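January 28, 2021
Zurkden visit, demo bench

Visitors from Closta in after lunch, a small group, mostly from their packing side. They wanted to see the two-arm cell, so we cleared the bench and left out just the can and the clear tray. Nukgate build 1122 on both arms. Left the older build on the spare controller in case we needed to go back to it. We didn't.

Ran the can handling at 35 per cent speed for the first go, then let them ask for what they wanted. Most questions were about changing the fingers over and how long the black ones last before they need replacing. I said ours are scuffed but still in use, and that I would look up the hours. One arm takes the can, the other waits open on the near side of the tray. 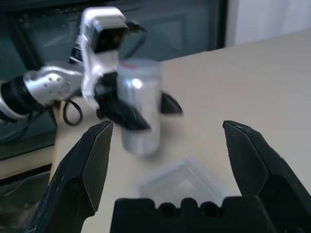
Notes from the runs

Did 4 runs with them watching. Run 2 I stopped by hand when somebody leaned over the bench to look at the joint. Restarted from home, no fault logged. Need tape on the floor before the next group comes, the rope was too easy to step round.

Cable loop under the wrist still hangs lower than I would like. Clip it up.

They asked if Li could be shown on the same bench. Told them March at the earliest, depends on the new mounts.

To do: finger hours to Closta, floor tape, cable clip, copy the run logs off the bench machine.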